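Okay, I read the whole groundwater report for the old Bandura paint works so you don't have to. Thread. It's long. Get a cuppa.

1. For anyone new: Clarnodano has a strip of houses on tank and bore water, downhill from where Bandura mixed paint and stripped drums for decades. Solvent turned up in the bores. The company now responsible for the clean-up is Wulby, who bought the land and the mess with it.

2. Wulby's offer, announced in June: every affected house gets a filter unit under the kitchen sink, free, installed by them. They call it "a permanent household solution". I'd like to know who picked the word permanent.

3. The cartridges last 3 months if you stick to the rated volume. The report says this on one page and then never mentions it again. Who pays for cartridges after year five? The offer letter covers five years. The plume modelling in the same report runs for 60.

4. So that's 55 years of cartridges on the householder, or on whoever buys the house from them. I may be missing something. I emailed Wulby to ask and got a link to the fact sheet I was asking about.

5. Also it's one tap. The kitchen tap. People shower. People fill paddling pools and water the silverbeet. The fact sheet says non-drinking use is "not considered a significant pathway" and the footnote for that goes to a study of a different solvent.

6. Might be fine! Different solvents can behave alike. But then say so and show the working. Don't hang it on a footnote and hope we all stop at the bold type.

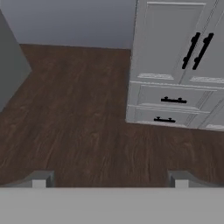 Vija Mockus: we're on the strip and we took the filter. What were we meant to do, keep buying bottled? I agree about the cartridges but some of us needed something this year.

7. Fair, Vija, and I'd have taken it too. I'm not having a go at anyone who signed. My problem is with the bit of the form where signing counts as accepting that the matter is "resolved at the property". Did they walk you through that clause? They didn't mention it at the hall.

8. Which brings me to the hall. The session was advertised as two hours of questions. We got a slide show, then 15 minutes with the microphone, and most of that went on one bloke's question about driveway access for the drill rig.

9. Jaruwan Hemmin did get in a good one. She asked why the monitoring bores stop at the creek when there are houses on the other side of it. The answer was that the creek is "a natural hydraulic boundary". She asked if it's still a boundary in a dry year. They took that on notice.

10. I've looked at the bore logs. The creek bores were sampled after the wet, when the creek was running hard. There's no dry season round in the tables at all. If there's one in a drawer somewhere I'd love to see it, and I'll post it here even if it makes me look silly.

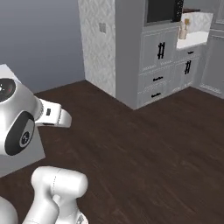
11. The other option in the report is extending the town main out along the strip. It gets half a page. It was ruled out on cost, and the cost is given as "prohibitive". No dollar figure. The filter option has a full budget down to the hose clamps.

12. Ozoliņš, the engineering mob Wulby hired, did price the main in their first draft. It's listed in the contents of the draft as an appendix. In the final version the appendix numbers skip straight over it. I've asked for it under freedom of information and will report back when I get either the document or a nice big black rectangle.

13. To be fair to the other side, mains aren't cheap and the ground out there is rocky. Someone has to pay for the pipe, and then the households get a water bill they don't have now. A few of the older residents told me flat out they don't want one. That's a real argument. I'd just like it made with numbers in it.

14. Someone in my DMs says the levels are tiny and I'm scaring people. The highest reading in the tables is 470 in the units they use, at the bore nearest the drum yard, and it drops off fast as you go downhill. Most houses are well under that. Fine. That bore has also been sampled once. One reading isn't a trend, up or down.

15. What I'd want before signing anything: cartridges paid for as long as the plume is there, the "resolved" clause struck out, a dry season sampling round on both sides of the creek, and the price of the main on paper. None of that is radical. The first two are a pen and a signature.

16. Submissions go to the council office and the form is also on their website, under "Land" and not under "Water", for reasons of their own. You don't need to use the form. A plain letter counts. Put your lot number on it.

17. If you've got your own bore results from before Wulby took over, even a single old lab sheet, please get in touch. I've got a few already and they don't all line up with the report's baseline. Will black out names and addresses before I share anything.

18. Muting this for tonight, I've got tea to cook. Vija, if you can send me a photo of that clause I'll type it up for the others.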